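Visit Report: Borano Teaching Site, Irska

Filed under: Site visits, August

Borano rents one floor of a converted office building in Irska, a ten-minute walk from the rail station. The company records demonstrations for robot arms and sells the processed recordings to firms that train their own control software. Our interest was narrow. We run two packing cells with conventional taught positions, and we wanted to see whether hand-held demonstration would shorten changeover for small parts.

The visit started at 9:15 with a safety briefing and a form to sign. Masks and shoe covers were issued at the door to anyone entering the parts area. The tour covered three stations: remote control, kinesthetic teaching, and hand-held capture.

Remote control

The first station has a pair of arms driven from a matching pair of smaller arms. The operator moves the small pair and the large pair follows. The task was sorting molded caps into a divided tray. Lag between the two pairs was visible but small, and the operator slowed down near contact to allow for it. The follower arms do not return force to the operator's hands. We asked about this, and the answer was that a force-return version exists, costs more, and is used only for insertion tasks.

Throughput was the weak point. On the morning we attended, the station logged 30 accepted demonstrations. Resets took longer than the demonstrations themselves, as the operator has to leave the seat, refill the tray and sit down again. A second person doing resets would help, but the floor plan leaves little space behind the arms.

Kinesthetic teaching

At the second station the arm is put into a free-drive mode and pushed by hand through the motion. This is the method closest to what we already do. Borano uses it for long, slow paths such as wiping and sealing. The recordings are clean in joint position but of limited use for camera-based training, because the instructor's hands and forearms are in view most of the time. The staff record the path first, then replay it with the person out of the way and capture the video on the replay. This doubles the time per sample. They were open about that.

Free-drive friction on the wrist joints was higher than I expected. Small corrections near the end of a path tended to overshoot.

Hand-held capture

The third method uses no arm during recording. The demonstrator holds a gripper tool, performs the task directly, and the tool's camera and position data are saved together. Borano's version is called Toma. The recorded motion is later fitted to whichever arm the customer owns, and samples that the arm cannot reach are dropped.

Fiducial markers are used to set the tool's position in the room at the start of a session. The view from the tool is very wide, so a single recording takes in the ceiling, the windows and a good part of the walls. Borano treats this as useful, as fixed features high in the room help with tracking when the tool is close to a blank surface.

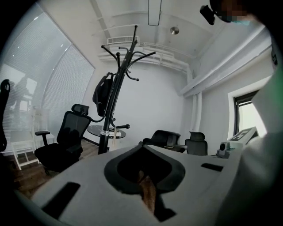 View from the hand-held gripper in an office room. A marker-printed box sits in front of the smaller window at right.

The staff made several practical points about rooms. Blinds should stay in one position for a whole session. Office chairs on casters are a nuisance, because they get moved between recordings and the map built at the start no longer matches. Tall fixed items are welcome. Glass tops and other reflective surfaces are tolerated at a distance but avoided as a work surface.

Each visitor was given time with a Toma unit. My task was to pick up a cap, turn it over and place it in a tray. The tool is heavier at the front than it looks, and after 6 attempts I had four accepted. One of the two rejects was a tracking loss when I turned too fast. The other was a grasp with the jaws not fully closed, which the software flagged from the width reading. Feedback came on a tablet after each attempt, with a short delay.

The habit that takes longest to learn is to work only with what the tool can do. A person naturally steadies a part with the free hand, and any sample with that in it is thrown out.

Data handling

Recordings go to a review program, Clemurum, where a reviewer marks start, end and failure points. We were shown a batch of 142 samples from a drawer-opening job. The reviewer steps through at several times normal speed and stops on flagged segments. Faces are blurred before the files leave the building.

The complete set for that job holds 991 samples after rejection. I asked how many were rejected and was told the figure is kept per customer and not released. We would need it in any contract, since it decides the labor cost. I also asked whether a partial set had been tested on an arm at intermediate sizes, to see where the gains level off. It had, but the results were not available to visitors.

Playback on an arm

The last item was a live run on a single arm with a policy trained on hand-held data. The arm opened a drawer, took out a cap and set it on the bench. It missed the handle on the first approach, backed off and took it on the second. A run with the drawer unit shifted sideways by a hand's width also completed, more slowly. No run was shown with a different drawer unit.

Notes for our own use

Hand-held capture looks suitable for the loose-part infeed on cell two. It does not look suitable for the press-fit step, where force matters and the tool records none. For that step the force-return remote setup should be priced separately.

Borano offers a loan of two Toma units with a training day included. Open items before we request it: jaw width range, battery life under continuous recording, export format, and whether our reviewers can use Clemurum without a network connection. The quotation request goes out with those four questions attached.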